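**Used car from a dealer: how much weight has the service book?**

Posted by bratden_driver, Wultunthorpe, 2022-04-24

Hello all. I want to buy a used small hatchback for my way to work, 43 miles each day. I have found one at Babaei Cars in Clastgate. The price is good and the body is clean, but the service book has no stamp for the last two years. The seller says the work was done and the papers were lost.
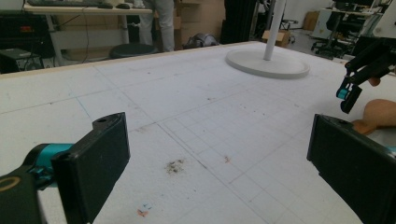
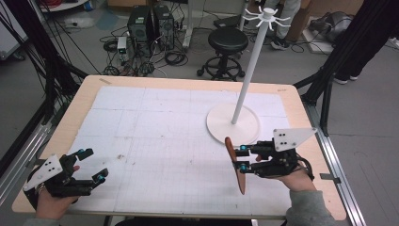
My budget is 2,000 pounds and I do not want to spend all of it on the car, as I must also pay the insurance. Should I walk away, or ask for a lower price? I can look at the oil and the tyres, but I am not a mechanic.

---

**clutchandcable**

I would not walk away only for this. Ask which garage did the work and telephone them yourself. Many garages keep the invoices on their computer and can confirm the dates, if the seller agrees to it. Look also at the old MOT results on the government website, which are free. You will see the mileage at each test and the advisories, for example worn brake pads or corrosion. If the same advisory comes back every year, then the owner was not spending money on the car.

Ask when the timing belt was changed, if the engine has one. With no proof, I would count it as not done and take some 300 pounds from my offer.

---

**Wultun_Estate**

no stamps no sale. plenty of other cars

---

**petrolcap80**

I paid 80 pounds for an independent inspection before I bought mine in January. The man came to the dealer and wrote a report, and it found a leaking shock absorber. The dealer replaced it before I collected the car. Do the test drive with a cold engine, and please try the reverse gear more than once.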